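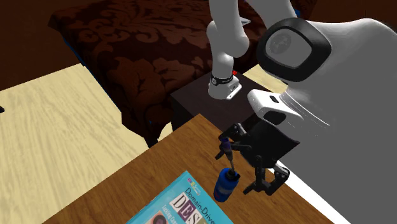

Replacing the tube on a Zimness dosing pump

Change the tube every 500 running hours, or sooner if the output drops. The job takes 8 minutes once you have done it a few times.

Before you start

Stop the pump from the keypad and switch it off at the wall. Close the valves on both the suction and discharge sides, then let the pressure off through the drain cock. Wear gloves and goggles - hypochlorite will be sitting in the old tube.

Fitting the new tube

1. Undo the four cover screws and lift the cover away.
2. Loosen both compression nuts and pull the old tube off the barbs.
3. Turn the rotor by hand and wipe the rollers with a damp cloth. A roller that sticks needs replacing now.
4. Push the new tube on to the inlet barb and tighten the nut by hand.
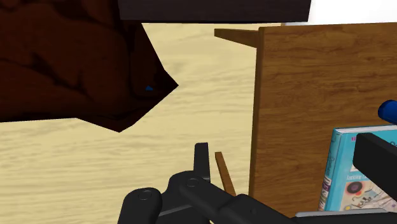 5. Feed the rest round the housing, turning the rotor as you go. The tube should lie flat with no twist in it.
6. Fit the outlet end and put the cover back.

Open both valves, run the pump at 82 rpm and check the nuts for leaks. Reset the hour counter under menu item 113.

At Trarninthorpe we keep two spare tubes in the dosing room. Ask Selim Tuncer for more.

Last checked December 14, 2024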